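The success rate is the wrong number to lead with

Nov 3, 2020

Most papers on learned grasping report one figure in the abstract, and it is nearly always a success rate. The robot was asked to put things in a container, it did so in such a share of the trials, and the share is higher than the last group's share. I have written abstracts like that myself. I think we should stop, or at least move that number further down the page.

My reasons come from a small piece of work we did on the Prenon task set. The tasks are plain ones. A few solid shapes sit on a cloth, there is a basket, and the arm has to put the shapes in the basket in whatever order it likes. We trained two policies. One learned from 1,000 demonstrations and the other from 3,000, with the smaller set contained in the larger one. Everything else was held the same.

Judged by final success, the two policies were almost equal. If we had stopped there, the paper would have said that extra demonstrations don't help much on simple shapes, and people would have cited it for that.

Then we went back and watched the trials. The policy trained on the smaller set got to the basket, but it often made several tries at the same shape. It would close beside a ball, push it a little, open, and come down again. The scoring script gave it full marks as long as the shape ended up inside before time ran out. The other policy mostly picked things up on the first try. Anyone standing next to the table could tell them apart in a minute. Our table of results could not.

So we scored the trials again with first-attempt success, number of regrasps, and time from first contact to release. The gap showed up in all of them. It was widest for round shapes, which roll when they are touched off center, and smallest for cubes, which give two flat faces to a pair of parallel fingers and forgive a bad approach.

There are fair objections to this. One is that retrying is a good thing, and a robot that recovers from a miss is better than one that freezes. I agree, and I would like to see recovery reported as its own result. When it is folded into the final score, a reader can't tell a policy that rarely misses from one that misses all the time and has a generous clock. Our time limit was 4 minutes per trial. With a limit of 2 minutes the ranking would have looked quite different, and I doubt many readers check the time limit before they compare two papers.

Another objection is cost. Someone has to mark the attempts. We used Zellon to label gripper closings from the finger position log, then checked a share of them by hand against video. It was dull work and it took less time than one round of training. The labels are not perfect. A light brush against an object without closing is missed, and we said so in the write-up.

The third objection is that everyone already knows this. The people at Hinds made much the same point in a workshop talk, and the Rarnside benchmark has a column for attempts that hardly any entry fills in. Knowing it has not changed what goes in the abstract. Reviewers ask for the success rate, authors supply it, and the next group has to beat it.

What I would ask for is modest. Report first-attempt success next to final success, in the same table and in the same size of type. State the time limit in the caption. Break the results out by shape, even when there are only a few shapes. And put up the full video of several trials picked at random, including the slow ones, at normal speed.

We have done this for our own trials, and the attempt logs are posted with them.
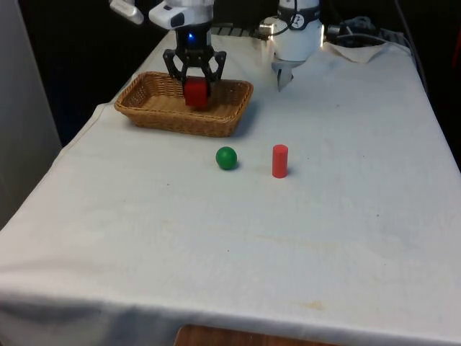
The logs for the smaller policy are the ones to read first. They include every closing of the gripper, with the time and the finger width, and the trials that hit the time limit are kept in with the rest.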